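Wiping Down a White Table - What I Found Out
My project report, 1 March 2018

I picked table cleaning for my household science project because our study room at Gasdale has white tables and they show absolutely everything. Pen, scuffs, toast crumbs, you name it! My question was pretty simple: does a blue cloth bunched up in a lump clean as well as one folded into a neat square? I spent most of February on it, which my mum thought was hilarious.

The blue cloth on the white tabletop, all bunched up: 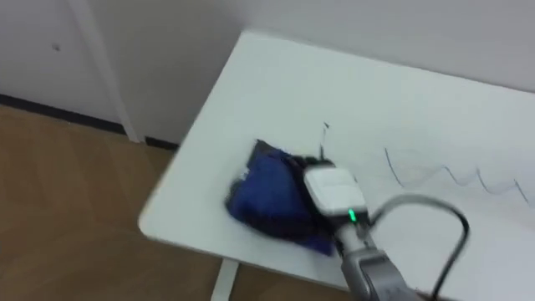
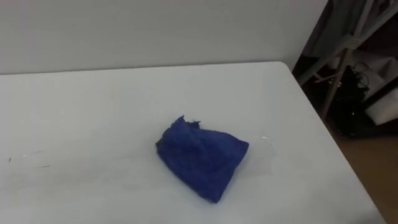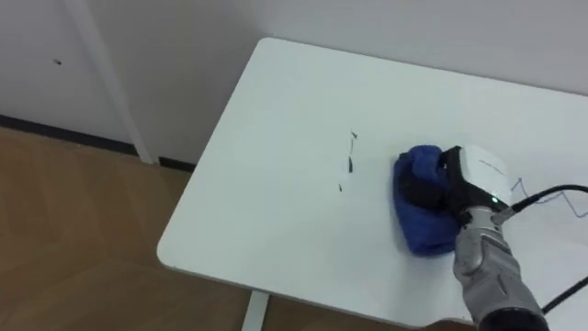
Kibet Mwakalinga reckoned I was asking the wrong thing, and that the cloth's shape hardly matters next to how hard you press and whether you turn it over once it's full of ink. He told me to try one long pass and then flip to a clean bit, and to stop scrubbing in circles because it just moves the colour around.

So I changed my plan halfway through (sorry to my first results table, which is now in the appendix). I drew squiggles and short dashes with a Bosel marker, left them for 11 minutes and wiped. I did 65 wipes all up, split between folded and bunched, and wrote down whether I could still see a mark from my chair.

The folded cloth was better on long wavy lines - I could cover the whole width in one go. The bunched one was my favourite for tiny dashes, though, as you can get a peak of fabric right on the spot and really lean on it. Flipping the cloth made the biggest difference of anything, so Kibet gets a point there. When I forgot to flip I got a greyish smear that needed another two wipes to shift.

Things I'd do differently: use the same person for every wipe (Stefaniia Panasiuk did a few when my wrist got sore, and she presses much harder than me), and wash the cloths between rounds. I also never tested the rounded corners of the table, where your hand sort of slides off. I'd like to try those next with a damp cloth and a different colour of marker.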